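Hooks, Rails and Wire Shelves: Getting Things Up Off the Counter

I love a hook. I'll say that right up front, so you know what kind of page you've landed on. My kitchen has more hooks than drawers, my workbench in the garage is catching up, and I moved three of them last weekend just to see whether I'd like the colander better by the window (I did!).

Several of you wrote after the drawer divider page asking how I keep the flat surfaces clear, and it mostly comes down to the wall. So let's talk walls.

Start with what you reach for

Before you drill anything, cook dinner two nights in a row and leave everything you used sitting out. Don't tidy until the second night. It looks awful, and it's the best planning tool I know. Whatever came out both nights gets a hook near the stove. Whatever came out once can live on a shelf. The melon baller can stay in the drawer where it's been since we moved in.

Same thing in the workshop. Mine turned out to be a tape measure, a square, two screwdrivers and the pencil I'm always hunting for. Those five things went up first and I left the rest of the wall bare for a month.

Hanging a rail

A rail beats single hooks almost every time, in my opinion, because you drill once and then slide things around for years afterward. My kitchen one came from Trevesel and it's a plain metal bar with brackets. Nothing fancy, and I adore it.

Find your studs first. Tap along the wall, or use a magnet to find the drywall screws, and mark each one with painter's tape so you aren't rubbing pencil off later. Put the first bracket up, rest the level on the rail, then mark the second. If you mark both brackets by measuring up from the counter you'll get caught out, and I have the extra holes to prove it. Old counters slope!

For height, hold your longest ladle up where you think it should go and check that the bottom clears whatever's underneath it. The toaster is the usual trouble spot. Then have the shortest person in the house reach for the ladle before you commit.

Spacing the hooks

Start with fewer than you think. A rail jammed end to end turns into a wind chime, and you have to take down two things to get at the third. I leave a hand's width between hooks for spoons and a good deal more for pans. Leave one end of the rail open too, so there's somewhere for a wet dish towel to go. 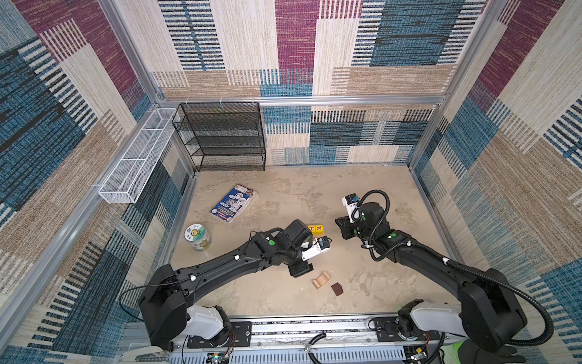
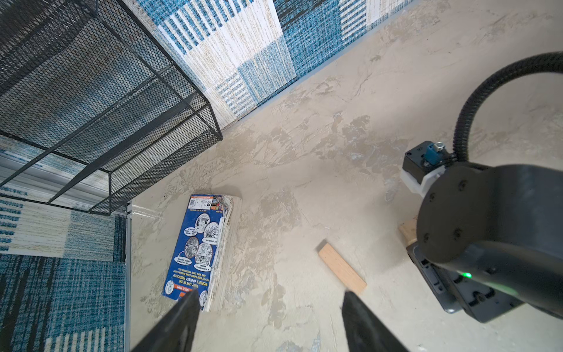
White plastic hooks are fine for utensils and towels. For cast iron, please use steel. I had a Skarex plastic one hold a skillet beautifully all winter and then let go in June, right onto the tile. The skillet didn't mind a bit. The tile did.

If hooks wander along the rail every time you grab something, wrap one turn of a wide rubber band around the bar on each side of the hook. Looks a little homemade, works like a charm, and you can peel it off in a second when you want to rearrange.

Wire and mesh shelves

These are so handy for onions, garlic, spray bottles, rags, anything that likes some air around it. They do collect a greasy fuzz near a stove, though, and wiping mesh with a cloth just pushes the fuzz into the corners. Take the whole shelf down and lay it in the bathtub on an old towel. Fill with hot water until it's covered, add a good squirt of dish soap, and walk away for an hour. Then go over it with a soft brush, both sides, and rinse it with the shower head. I get mine back up the same evening.

Dry it all the way before it goes back. Coated wire rusts wherever the coating is nicked, usually right where the shelf rubs on its bracket. If you find a rusty spot, sand it lightly with 400 grit and dab on a bit of enamel paint. Let it cure overnight. I keep a small can of black and a small can of white on the paint shelf for exactly this.

Small things fall through or tip over on wire. Cut a piece of shelf liner, or a flexible cutting mat from the dollar store (mine was 99 cents), and lay it in the bottom. Lift it out and rinse it when something drips.

And do think about what you'll see from underneath. If a shelf hangs above eye level you're looking at the bottoms of everything, so labels on the lids are no help at all. Put a strip of masking tape low on the front of each jar and write on that.

Fabric on the wall

This one is from a reader, Adebayo Sani, and I was thrilled to get it. He lines the wall behind his coat hooks with fabric to keep damp sleeves and bag buckles from marking up the paint. He staples it to thin wooden strips at top and bottom and hangs the strips on two small nails, so the whole thing lifts off for washing. A heavy patterned weave hides smudges far better than a plain one. Wash it before you cut it, or it'll shrink on you the first time around and you'll have a gap at the bottom.

I wouldn't do it anywhere near a burner, but for an entryway, a laundry nook or the back of a sewing table I think it's wonderful. I've already got a remnant picked out for the hall.

Patching the holes you didn't want

You'll have some. Press in lightweight spackle with your thumb, scrape it flat with an old gift card, let it dry, and sand gently. For bigger holes do two thin layers instead of one fat one. Dab the touch-up paint on with a piece of sponge and it'll blend with the rolled texture around it much better than brush strokes do.

A few leftovers

Hang measuring cups inside a cabinet door on cup hooks, but close the door slowly the first time to be sure they miss the shelf.

Scissors go on the wall with the points down, on a hook too high for little hands.

Keep spare hooks and the tiny hex key in a jar with the lid on, and tape the rail's brand name to the jar. Hooks from the Wuddale rail don't fit my Trevesel one, and I relearn that every time.

Next time I'm doing pegboard, including how to stop the pegs from jumping out with the tool. Send me your tricks before then, please!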